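Nomum 4: Weekend Co-op Changes and the Return of Peneck Crossing

The spring update for Nomum goes live on Wednesday, May 28, 2025. Servers will be down in the morning while it is installed. If you are in the middle of a campaign run when they go down, your run is saved at the start of the last completed wave, and any gold you had at that point is kept.

The biggest item in the update is Peneck Crossing, the river map that was taken out of the rotation last year. It has been rebuilt with two bridges in place of one, and the mill on the east bank can now be captured and used as a firing position. Enemy boats still come down the river from wave 18 onward. Boats no longer ignore barricades, so a chain across the narrow part of the river will hold them for a few seconds before it breaks.

Gerrit Leemans, who designed the new version, said the old map was too easy to win from one spot. "Most groups put everything on the hill behind the bridge and waited," he said. "You can still start there. By the middle of the map you will have to send somebody across."
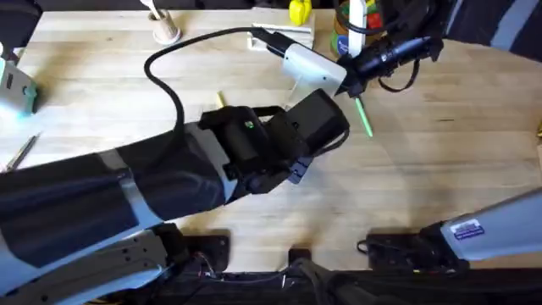 Co-op groups can now have four players on weekends as well as on weekdays. The old weekend limit of three was left over from the first season and had caused trouble for groups that play on a set schedule. Enemy health goes up with the fourth player, but the number of enemies per wave stays the same. Gold from the shared chest is split evenly, and leftover gold goes to whoever has the least.

Groups can also vote to skip the build timer. All players have to agree. If one player is disconnected, that player is left out of the vote.

The Fung, the swamp giants that appear in the last third of the campaign, have been changed. They used to recover health any time they stood in water. From this update they recover only when they have not been hit for four seconds. Slow effects now work on them at half strength, where before they did not work at all. Frost towers should be worth building on swamp maps again. The Elder Fung boss is not affected by either change. 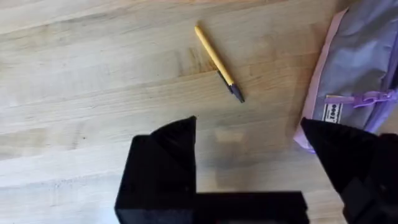 Yellow pen on the tabletop.

Other hero and tower changes:

Ferrywoman: her lantern now lights hidden enemies for the whole party, not only for the player using her. Its range is a little shorter.

Warden: the shield wall costs 200 gold, up from 150. It can be repaired during a wave.

Bell tower: the stun no longer resets when two towers ring at the same time. The second ring is held until the first stun ends.

Archer post: the upgrade to long bows is available from wave 4. Damage is unchanged.

Thorn trap: fixed a bug that let enemies walk over the trap if it was placed on a slope.

We have had a lot of mail about the hard mode reward chests. Shahnaz Bhattacharjee, who handles player support at Dresow, asked us to pass along that the missing chests from the April event have been traced to a problem with account names that contain a space. Players who lost chests will find them in the mailbox under the "Held Items" tab. They stay there for 29 days. Support cannot extend that period, so please collect them before you go on a long trip.

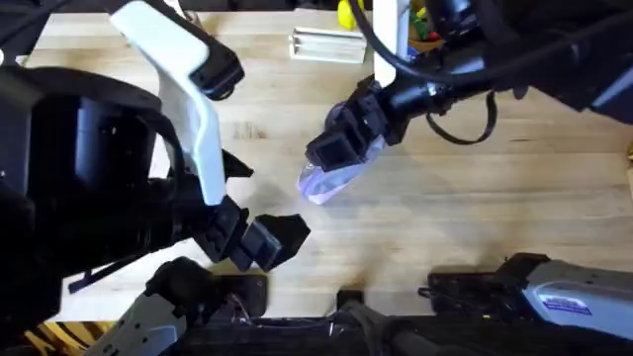 Save files from before the update will work on all maps except Peneck Crossing. If you had a custom layout for the old version, you can open it in the editor and look at it, but you cannot load it into a match. Layouts for other maps carry over as they are.

The in-game manual has new pages on boats, chains and capturing buildings. The pages are in English for now, and the translated versions will be added as they are finished.

To report a problem, use the form on the main menu and include the map name, the wave number and the number of players in your group. A replay file helps if you have one. Replays from before the update will not open in the new version, so watch or record any you want to keep before the servers go down.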